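Hengate shop's lost property goes on show before August clear-out

June 20, 2018

Anyone who has lost a key ring, a glove or a single earring in the Brorwood Shopping Arcade over the past few years has until the end of August to come and claim it.

The arcade's management office in Hengate has opened its lost property store to the public for the first time, and is laying the contents out on tables in the old Verbeke shoe store on the ground floor. The unit has been vacant since the spring.

The store holds 3,691 items, according to a list drawn up over the winter. Of those, 1,158 are keys or things with keys attached. Umbrellas come next, then gloves, then what the list calls "small bags, pouches and purses," of which there are 503.

Finbarr Hegarty, who manages the arcade, said the office had run out of shelf space and was paying for a storage unit on Praltlow Road to hold the overflow.

"We had boxes on top of boxes," he said. "People would call about a scarf and we would have to tell them to give us a week. That isn't a service."

Under the arcade's rules, lost items are kept for 90 days and can then be given away or thrown out. In practice very little was ever thrown out. Hegarty said some of the things in the back of the store had been there since before he took the job.

Wallets, phones, bank cards and anything with a name and address on it are not part of the display. Those are handed to the police or returned to the owner where possible, and the office says that will not change.

Everything else is being sorted by type. Keys are on the long table nearest the window, hung on numbered hooks. Hats, scarves and gloves are on the rails left behind by the shoe store. Toys and children's clothes have the back wall, and the small things – pouches, clasps, lids, key chains, odd bits of jewelry – are on the pale tables in the middle of the room, where the light is best.

The small things have turned out to be the slowest part of the job. Hooman Zarei, who runs the arcade's front desk and is in charge of the sorting, said a coat could be described in a line but a pouch often could not.

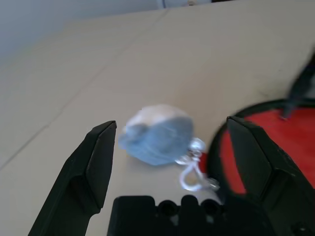

"You get a call and the person says it was blue and soft and had a clip on it," Zarei said. "Well, we have a lot of those. So now we put down which blue, and what kind of clip, and whether there is anything hanging off it."

The new list gives each item a color, a material where that is known, and the place in the arcade where it was handed in. The old one, kept in a set of notebooks, often said no more than "purse" or "keys, 2." Zarei said a few entries could not be matched to anything on the shelves.

Visitors who think they have spotted something of theirs are asked to go to the desk by the door and describe it before they pick it up. For keys, staff will ask for the number of keys on the ring and anything else attached. For bags and pouches, they will ask about the fastening and the lining. There is no charge, and no proof of purchase is needed.

The first day was busier than expected, with a line at the door before opening. Several people left with umbrellas. One woman from Praltlow got back a knitted hat she said she had lost on a bus trip to Hengate two winters ago, and a retired mail carrier went home with a set of garage keys, although he has since sold the garage.

Not everyone was pleased with the arrangement. Some of the traders on the upper floor had asked for the items to be shown up there, where foot traffic is lighter. Hegarty said he had looked at it but the only open unit upstairs was too small and had no step-free access from the parking lot.

What is left at the end of August will be split up. Coats, hats and gloves in good condition will go to the Hengate winter clothing drive. Toys will be cleaned and offered to the playgroup that meets at the library. Keys will be sold for scrap metal, with the money going toward new lockers for the front desk.

No decision has been made on the small bags and pouches. One idea is a dollar table at the fall sidewalk sale. Zarei said he would like to see them kept a few months longer, as they are the things people call about most.

From September the office plans to stick to its 90-day rule, and to post a short list of new items on the notice board by the main entrance at the end of each week. Callers will be able to give a description by phone and have it checked against the list the same day.

The display is open Monday through Saturday, 10 a.m. to 4 p.m., with a later closing time of 7 p.m. on Thursdays. It will be closed on July 4. Entry is through the arcade, as the street door of the former Verbeke unit remains locked. Groups of more than 3 are asked to let the front desk know ahead of time, as space between the tables is tight.

People who cannot get to Hengate can leave a description at the front desk by phone during the same hours. Items found this way will be held for 14 days and can be collected by a friend or relative, as long as the office has been given that person's name.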